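Street fair recap, sort of

Ok quick one because I have to be up early and my feet hurt.

The Stondwood fall street fair was Saturday and I said I'd write something up, so. Went better than last year. Way better than last year, if you remember the generator thing.

Parvathi Thomas had the gate clicker and her count was 1420 people by closing. We printed 1000 maps. Ran out before lunch! Next time 3000, I don't care what it costs, people kept asking me where the bathrooms were and I was pointing with a corn dog.

Stuff I liked. The brass band from Flololthorpe, who played on the library steps and then just kept playing after their slot ended. The honey guy. The dog costume parade, moved to Flallen Street this year so it didn't run straight into the food line - good call whoever made it. A dachshund dressed as a mailbox won and I will be hearing about it from my sister until next fall, her beagle came in fourth.

Did not like: parking. The lot behind the hardware store was supposed to be open and it was chained till 10:30. I must of called 3 different numbers. Somebody finally came with a key, no idea who he was, thank you sir.

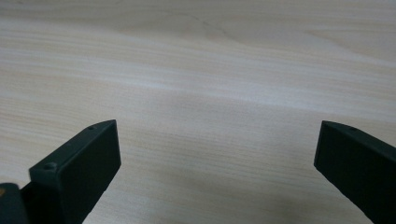

Also the vendor map. Booths 14 and 15 got swapped, so the candle people were next to the other candle people and neither one was thrilled. Sorted out by trading with the kettle corn. Kettle corn was very nice about it.

Subramaniam Bakery sold out of the cardamom buns by eleven. I got one. Half of one. They're doing them again at the shop through the end of the month if you missed out, go early.

Raffle - the quilt went to a lady from two towns over who bought a single ticket on her way back to the car. The grocery basket is still unclaimed, blue ticket, ends in 62. Check your coat pockets. It has cheese in it so this is a little bit urgent.

Lost and found is at my house for now. One kids sneaker (left), a pair of reading glasses, a really nice thermos, an umbrella. Email me and tell me what color the thermos is and its yours.

Planning for the holiday market starts soon, same room upstairs at the library, 7 pm. We need people with trucks. And people who can be there at 5 in the morning to set cones, which last year was me and my husband and he has already said no.

More photos when I get them off my phone. Going to bed.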